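Grellada folding desk chair: a fortnight of sitting

I bought the Grellada because my old chair had started sinking. You'd begin the morning at the right height and by lunch your chin would be level with the keyboard. My friend Uchenna Oyelaran said she found this relaxing to watch, and then sent me a link.

It comes flat in a box, with a bag of bolts and a sheet of drawings. The maker, Skisari, says it goes together in 5 minutes. It took me most of an evening, partly because two of the bolts are very nearly the same length and the drawings treat this as a private matter. If you get a wobble at the end, you've swapped them. Take the seat off and start again, with whatever words you find helpful.
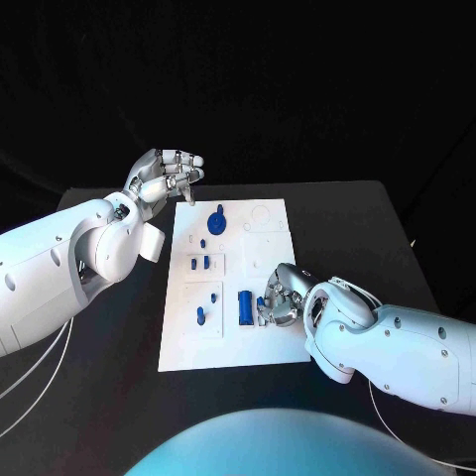 White arms over a white board on a dark tabletop.

Once built, it is a decent chair. The seat is firm in the way that a church pew is firm, but slightly padded at the front, so your thighs are treated better than the rest of you. The back curves where a back curves. I'm fairly tall and it reached my shoulder blades; Uchenna is not, and it got her in the neck. There is no height adjustment, which Skisari lists under "simple design".

The folding is the reason to buy it. Pull the strap under the seat and the whole thing closes up and stands behind a door, where it stays until someone opens the door with any enthusiasm. I've folded it every night, mostly to get my money's worth. The hinge was stiff for the first few days and has since settled into a quiet click that I've grown fond of. 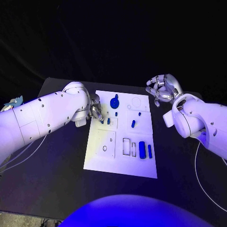

The strap itself I'm less sure about. It's stitched on at one end only and it dangles. The cat has opinions on this, and so does the hoover. I've tucked mine up with a bulldog clip, and it has stayed put apart from one afternoon when it went down the back of the radiator.

Long sittings are the weak point. Up to a couple of hours I forgot about it entirely. Past that I began inventing reasons to visit the kitchen, and by the end of the first week I had drunk a great deal of tea. A thin cushion helps. A thick one pushes you up so far that the desk becomes a sort of footnote.

I tried the Fostbridge as well, at Uchenna's flat. It's softer, has proper arms and folds about as willingly as a piano. If you have a spare room, get that one. If your office is also where you eat, get the Grellada and a cushion.

Delivery was quick and the box was enormous. The cat has the box.

Osaze Briggs
March 28, 2020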